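Fovlow releases motion planner update for kitchen robots

2 min read
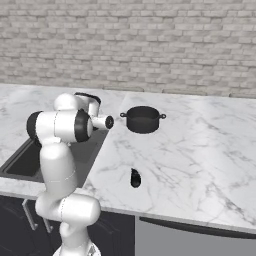

Fovlow has released a new version of Giddale, its motion planning software for robot arms, with changes aimed at cluttered kitchens. The update replans a path in 200 milliseconds when an object moves and checks clearance along the whole arm, including the elbow.

The company ran 1950 simulated trials in May. The arm reached its target without a collision in 874 of the first 1000 – the rest were used for tuning and were not scored.

"Most of the failures were near the sink, where the arm has little room to turn," said Mirjana Babić, who leads the planning team. Pots with side handles also caused trouble, she said.

Nouhaila El-Sayed, a controls engineer at Hegarty in Combridge, said her group will test the release on hardware this summer. Version 2 of the perception module is due later in the year.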